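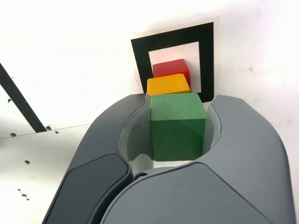 Charcoal, medium gray and pale gray together.

Painting the downstairs gray

6/5/20

The downstairs is finished except for the trim in the hall closet, and I don't plan to get to that this month. A few people asked how it went after my last post, so I'm writing it up while I still remember which can was which.

The house is on the Danzer Road side of Cestivstead. The part I painted is about 500 square feet of floor: living room, dining room and the hall between them. All of it was yellow when I moved in. It was a strong yellow, and in the evening with the lamps on it turned orange. I lived with it for years and stopped seeing it until I had to spend whole days at home this spring.

I started looking at grays in March. I had assumed gray was gray. The Gellero fan deck has a whole section of them, and when you lay the strips side by side most turn out to be some other color with gray over it. There are greens, purples, a lot of blues and a few that look like putty. On the strip by itself each one looks plain gray. Next to another one, it doesn't.

My first pick was a cool medium gray. I bought a sample jar and painted a square straight onto the yellow wall, and it looked purple. I thought the store had mixed it wrong. Then I painted the same gray on a piece of white poster board, taped it up in the same spot, and it looked gray again. After that I did all my samples on poster board with a white border left around the edge. I moved the boards from wall to wall for a week.

The dining room faces north and everything goes blue in there by late afternoon. The living room gets sun until dinner. I had hoped to use one color through both rooms and the hall, and I ended up with two. The living room and hall are a color called Tralmont, a medium gray with a little brown in it. The dining room is a paler one from the same strip. Standing in the hall you can see both at once, and they read as the same paint in different light, so I'm happy with that.

I put a charcoal on the inside of the built-in shelves. It took three coats and I could still see yellow in the corners after the second. If I were doing it again I would ask for tinted primer. The man at the counter offered it and I said no to save a few dollars.

Some notes on the work itself:

Washing the walls took a full day. The wall behind the stove side of the dining room had a film on it that I had never noticed.

I filled the nail holes and then had to sand them twice. The first time I thought they were smooth, and with flat paint on them they showed as shiny spots.

I bought an expensive angled brush for cutting in and a cheap roller frame. The brush was worth it. The roller frame squeaked and dripped from one end, and I went back and bought a better one for $29.

Eggshell finish in the hall, flat everywhere else. The hall gets touched the most. I have already wiped it down once and the paint held up fine.

Paint looks darker once it dries, at least this paint did. I panicked a little on the first wall and then again the next morning.

I spent $74 on samples, tape and poster board before I bought a single gallon. That seemed like a lot at the time. I had one quote from a painter last year, for $2000, and it didn't include the shelves, so I'm still well ahead, not counting my weekends.

The yellow is still there inside the closet. The switch plates are still ivory and look dirty now against the gray. I took one off to compare it with a white one and the white is much better, so those will be replaced next. The couch is brown and looked fine with yellow. With Tralmont behind it I'm not sure. I've pushed it to the other wall for now and will leave it there through the summer.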